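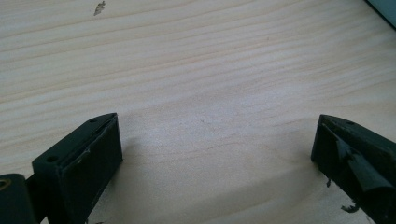

Figure 7.1 Pale wood surface with fine, nearly parallel grain lines.

Chapter 7
Grain, Figure and Surface Preparation

7.1 Reading the Surface

Grain refers to the direction in which the fibers of a board lie relative to its length and faces. In Figure 7.1 the lines alternate between paler cream and slightly darker tan. In softwoods, a pattern of this type comes from the yearly growth cycle. Earlywood forms first and is light in color and low in density. Latewood forms later in the season, with thicker cell walls, and is darker and harder.

The difference in density affects sanding. A soft backing pad removes earlywood faster than latewood and leaves shallow ridges. A hard, flat block limits this effect. Strokes should follow the grain, as scratches that cross it remain visible under a clear finish.

Color alone does not identify a species. Pine and spruce may look alike on a sanded face, and end grain should be checked under a hand lens before a board is labeled.

Section 7.2 covers the Menano test boards, prepared by Xiaoyan Feng and Riaan Shezi at the Sokthorpe workshop. Each board was 1000 mm long and 25 mm thick. Density measurements are given in Table 7.1.

Terms introduced in this chapter: earlywood, latewood, end grain, raised grain, runout.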